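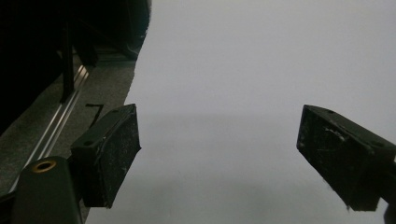
**Aicha Soliman**
*Household tips editor, Fladthorpe Residents' Newsletter*

## Keeping a pale worktop clean

A pale grey-white surface is very nice to work on, but it asks for a little attention each day. When I moved to Fladthorpe I had only known dark stone, and in my first November I made most of the mistakes which I list further down.

**Every day**

- Brush the crumbs away first with a dry cloth. If you wet them, they become paste.
- Wipe with warm water and one drop of washing-up liquid, then again with clean water.
- Dry with a soft towel. Streaks come mostly from water that was left to dry alone.

**Tea, coffee and turmeric**

Mix two spoons of bicarbonate of soda with a little water. Put it on the stain, wait 10 minutes and wipe it off without pressing hard. For turmeric I repeat this the next day. It fades slowly, so please be patient with it.

**Grey marks from pans and tools**

These look like scratches, but often they are only metal or rubber left on the top. Try a damp cloth first, then a white pencil eraser. Green scouring pads I do not use any more, they make the shine dull and it does not come back.

Lint and dust show less on a pale top than on black things. Anything black and matt that you keep near it, a scale or a radio for example, will need the soft brush more often than the worktop itself.

**What I keep in the drawer**

- two cotton cloths, washed at 60 without softener
- an old soft toothbrush for the joint at the wall
- a bottle of 238 ml with plain water and a spray head

Vinegar is good for the kettle, but if your top is marble, keep it away. The same for lemon. If you do not know which material you have, test your cleaner in a back corner and look at it again in the evening.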